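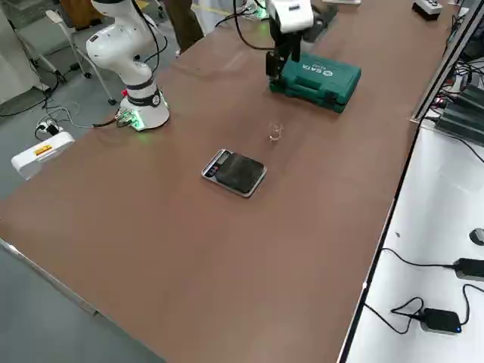 Two robot arms and a green plastic toolbox at a long brown worktable.

HADSKA TO SELL SAMACH CARTRIDGES WITH A PRINTED LIST OF WHAT IS ON THEM

For release 10th July

Hadska, the independent game publisher, today opened orders for Samach, a set of three cartridges for the Enar handheld. The set holds 34 games in total. All of them are different games, a claim we would not bother to make in most other businesses.

Anyone who has bought a budget game collection will know the usual trick. The number on the box is large, and the menu is long enough to match it. Then the player finds the same racing game under several titles, once with a blue car and once with a red one, and a tile puzzle that comes back every few pages with the colors changed. We have been reading those boxes for years and we no longer believe any of them. We see no reason why customers should believe ours without checking, so the full list of games is printed on the back of the Samach box and will be posted on our website before the first orders ship.

The games come from the back catalog of Kasprzak, a studio that made small puzzle, maze and shooting games and stopped making new ones some time ago. Hadska licensed the catalog in February. It contained more than we are releasing. We left out the unfinished games, two sports titles that would not run at the right speed on the Enar, and a quiz whose answers had gone out of date.
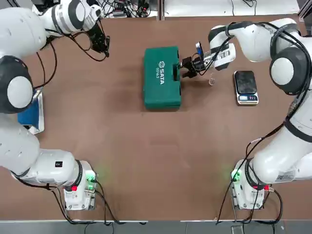 Of the games that made the cut, 21 can be saved at any point. The rest cannot, and the list marks which ones. We looked at adding saves to all of them and were told it could be done easily. We asked to see it done, and the result lost high scores often enough that we took it out again. A "save anywhere" badge would have looked good on the front of the box. There isn't one.

We are also making no promises about nostalgia. Some of these games are very good. Others are short, hard and a little unfair, and players who remember them fondly may find they remember the music better than the levels. There are 10 that support two players, by passing the handheld back and forth between turns. We have seen this described elsewhere in the industry as "social multiplayer." We call it taking turns.

Battery life is not listed. The figures printed for handhelds are usually measured with the screen dimmed and the sound off, and we don't know anyone who plays that way. The cartridges draw their power from the Enar, so the best guide is however long yours lasts now.

Samach works with every version of the Enar that has a cartridge slot. It needs no account, download or internet connection. No extra games are planned for sale later - if that changes, we will say so, and customers should be as suspicious of it as we would be.

The cartridges are sold only as a set of 3. Unopened sets can be returned for a full refund, and so can opened ones if a listed game is missing or fails to start.

About Hadska
Hadska publishes and reissues games for handheld consoles. Review copies are available to press on request through the contact form on the Hadska website. Reviewers are asked to play past the first level. There is no embargo.

ENDS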